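Notes on the Keeping of a Small Kitchen Counter

Readers of these pages will recall that the kitchen at Skevstead was rearranged in February, following my return from Plotisska. I undertook at that time to report on whether the new arrangement had held. What follows is that report, somewhat delayed.

The principle adopted was a simple one. Food which is to be eaten on the same day may stand on the counter during its preparation. All other food is to be returned to its proper shelf before the kettle is filled. Bread is exempt, there being no bread bin at present. The one ordered from Serrano arrived 4 centimetres too deep for the alcove and has been sent back.

I must record that the rule has been kept unevenly. The usable part of the counter measures 85 centimetres, and this disappears quickly once lunch is under way. Packets are opened and left standing. Lids are mislaid. Tape, which belongs in the second drawer, returns to the worktop within the day, and I am as much at fault in this as any other member of the household.

Elvia Zavala, with whom I shared a kitchen at Tulenside for 17 months, held that a counter should be cleared from left to right and never by category. I resisted this view for a long time. I have now adopted it, and the midday clearance is shorter as a result. Large appliances stay where they are. Bottles go to the back, against the wall. Plastic food containers are closed and carried to the refrigerator together, so that the door is opened once.

The counter with food and appliances still out:

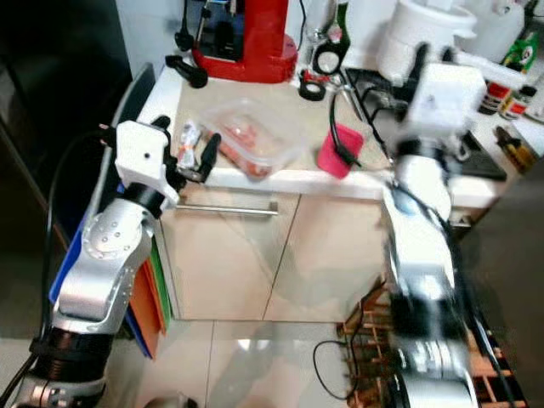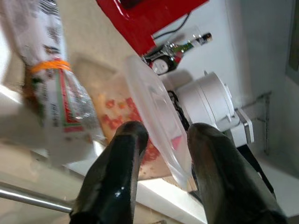

The question of the bread remains open. A second bin has been identified at a cost of 71, delivery included, which I consider high for an article of its kind. I have written to ask whether a narrower model is made and will give the reply when it comes. In the meantime the loaf is to be kept in its own bag, closed after each use, and away from the kettle.

The drawers will be dealt with in a separate entry.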